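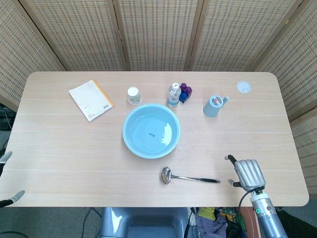 View from the head camera: ladle, water bowl and right hand at the table.

Galska ladle set – README

Galska is the humanoid we are building in the shared workshop at Rundunen. This folder holds the recordings for one task: take the ladle from the table and bring water from the light blue bowl to a cup. We share it so that other home builders can compare with their own hands and controllers.

Contents

The set has 951 episodes. Of these, 600 are for training and 331 for testing. The rest are calibration runs, and they are kept in the folder "calib". Every episode has the head camera video, the joint positions of both arms and a short text note by the operator.

Setup

The table stays in the same place, with the folding divider behind it. We added the divider in March, and it helped the color balance very much. Small things such as a bottle, toy blocks or a mug are left near the back edge as distractors. Their positions change between sessions, and the mug is sometimes on its side.

The ladle is steel and quite shiny. Together with the reflection on the water, this gives wrong depth values in many episodes. We did not repair them. If you use depth, please mask the bowl first.

Known problems

- In 141 training episodes the wrist cable touches the table edge. They are marked "cable" in the notes.
- The handle of the ladle is thin for our fingers, so the grasp can turn during lifting. Gilbert, our grasp script, does not detect this yet.
- The time stamps of the left hand are late by one step in the oldest sessions.

How to load

Unpack the archive and run the script "read_set" with the folder name. It needs the Drotola library, which is in the same repository.

Contact

Nadège Vasseur (hands and wiring) and Nadège Delorme (recording and scripts). Please write the family name in your message – we share one mailbox.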